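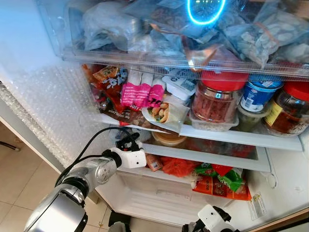 Last updated: October

The Moltel advert has now been on every bus screen in Lilton for a month, and I have watched it more often than I would like. My interest is in how it is cut. The full version runs for 56 seconds. The bus version runs for 30, and the two do not say the same thing.

In the long version the grandmother picks up the phone, listens, puts it down and goes back to her chair. The offer comes up afterwards, on a plain background. In the short version the chair is gone and the offer appears over her face while she is still listening. The music has also been moved. The piano enters 2 seconds before the call, so by the time she answers the viewer has already been told how to feel.

Both versions are credited to Tiltora, who also made the Vũ noodle advert with the ferry. The same method was used there: one long take for the web, and a short cut that keeps the crying and drops most of the waiting.

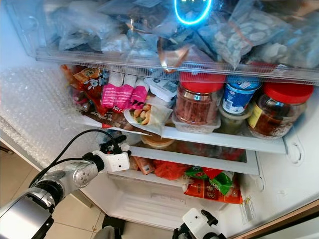

The fridge, with the drawer at the top.

I went through the comments under the long version on the night it had 498 of them. I sorted them by hand into those that mention the story and those that mention the price. Most mention the story. Several people ask which network it is for, and the name is on screen for the whole of the last shot. I would call that a failure of the advert, although I accept that Moltel may measure it differently.

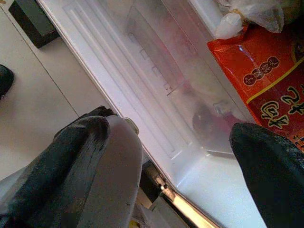

The subtitles are a separate problem. The English line reads "I am fine here", while the spoken line is closer to "it is fine here", and the whole plot rests on the difference. In the short cut the subtitle has been corrected — the long one still has the old wording. If a third version appears I will compare it with these two and add the timings to this post.

Contact | Copyright, all posts by the author | Back to top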